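To: Drollville Community Kitchen members
From: Anong Sriwong
Subject: Re: Table care before the August supper

Members are asked to observe the following.

1. Wipe dark wood with a damp cloth, along the grain. Pans go on a trivet.

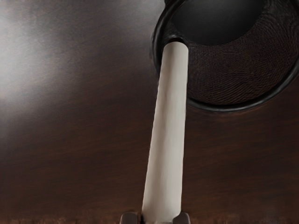 2. Allow 20 minutes before setting places.

3. Cups should be lifted, as dragging marks the finish. 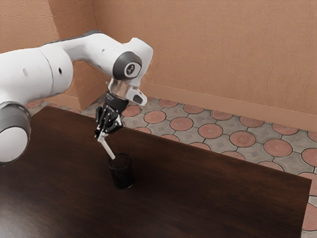 4. Report scratches to the office by 7 p.m.

Wiroj Onsri wrote:
> We expect some 200 guests. May we use the Phuthong oil again?
> It left 2 of the tables sticky last year.

The oil is not approved for this supper.

Anong Sriwong
Facilities Office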